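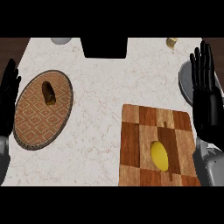 Simulated prep counter with both robot hands open, checkerboard cutting board at lower right.

Ornham kitchen, progress to 25/11/2025

Endine has finished 552 simulated runs of the Tarkatent prep station, against 300 planned. Placing on the board is reliable; the placemat still causes errors. The 31 prep staff keep their hours. Sorting moves to the station in February, and four people will train as station leads. Staff asked for a stop button at each end of the counter. We have ordered both.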